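Gerau Community Wind

Gerau Community Wind is a pair of shared turbines on the ridge north of Stoddale, owned by 3,169 member households (mine is one of them, so forgive the soft spot!). Teguh Hutapea got it going after Nugroho dropped its own plans for the ridge. Members get a bill credit every July, and I still love opening mine.

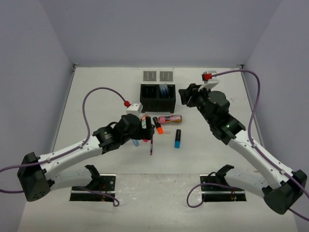
Can renters in Stoddale join?

Renters can buy a share on the same terms as homeowners, and the credit follows them if they move within town.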